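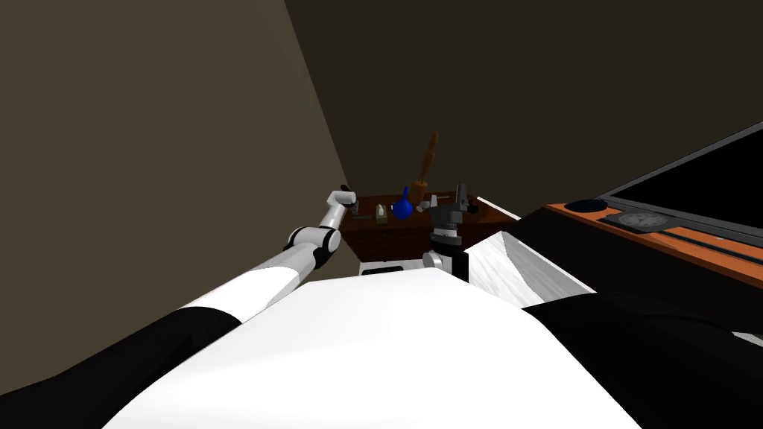 Film Exhibition and Distribution
Week 1 handout: Reading a box office chart

Handed out 3rd September. Bring it with you to the next two classes.

What a gross is

The number next to a title on a weekend chart is the gross. It is the total paid at the ticket window, before anyone takes a share. Theaters keep part of it and the distributor gets the rest, called the rental. Charts almost never show rentals, so a film with a large gross may still lose money for the company that released it.

A gross also leaves out popcorn, drinks and parking. For many theaters these matter more than tickets, and we will spend most of Week 4 on them.

The weekend

In the U.S. a weekend means Friday through Sunday. Late Thursday previews are normally added to Friday. If Monday is a holiday you may see a three-day and a four-day figure for the same film. Check which one you are copying down.

Numbers published on Sunday are estimates. The distributor has Friday and Saturday in hand and projects Sunday from how similar films have held. The actuals come out on Monday. When two films are close, they can trade places.

Per-theater average

Divide the weekend gross by the number of theaters. We will use Kubiak Releasing and two of its films for practice all term.

Wetcombe: 252 theaters, weekend gross $252,000. Average $1,000.
Lodilari: 15 theaters, weekend gross $150,000. Average $10,000.

Wetcombe is higher on the chart. Lodilari is filling its rooms, and a distributor looking at these two lines would probably add theaters for Lodilari the next weekend. The average will drop when that happens. A drop of this kind is normal and doesn't mean the film has failed.

Note that a theater is a building and a screen is one room inside it. A big opening may play on four or five screens in one theater and still count once.

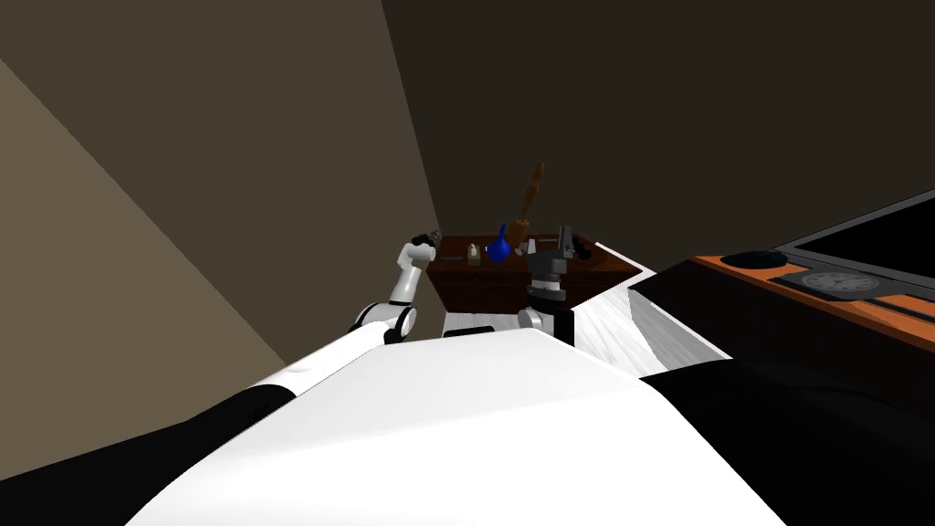
Fig. 1. Simulated view with two robot arms and a wooden box on a table.

Second weekend drop

Take the first weekend minus the second, then divide by the first. If a film opens to $40 million and makes $22 million the next weekend, the drop is 45 percent. Sequels and horror films tend to fall faster. Family films tend to hold better, and a film opening in April faces a different calendar from one opening in the middle of summer, when something large arrives almost every Friday.

Two things can spoil the comparison:
- a change in the number of theaters
- a holiday in one weekend and not the other

Admissions

Gross divided by average ticket price gives an estimate of tickets sold. The Hivomlow, our practice single-screen house, sold 672 tickets in a weekend at $10 each, for a gross of $6,720. If the price had been $12, the same crowd would have produced $8,064. Keep this in mind whenever a chart claims a record. Older films sold their tickets at much lower prices, and premium large-format seats push the average up now.

For next class

Read the chapter on release patterns, up to the section on platform releases. Then choose any wide release from last summer and write down its opening weekend, second weekend, theater count for both, and drop. Work out the two averages yourself - don't copy them from the chart. One page is enough. Show your arithmetic and name the source of each number, with a note saying whether it was an estimate or an actual.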